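Chapter 5
Gripping Soft and Crumpled Things

A block of wood keeps its shape when two fingers close on it. A plastic bag gives way, slides and folds, and the builder has to plan for that. In this chapter we build a hand-held gripper with two jaws and ribbed pads, suited to a kitchen table or a shared workshop like the one Nives Cocco runs in Pralcombe.
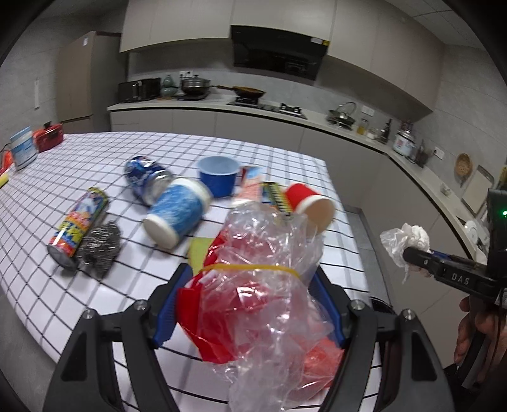 Start with the pads. Ribs give a thin sheet something to bunch against – smooth pads tend to let it slip. Cut both pads to the same length, fit them loosely, and close the jaws by hand before tightening the pivot screws.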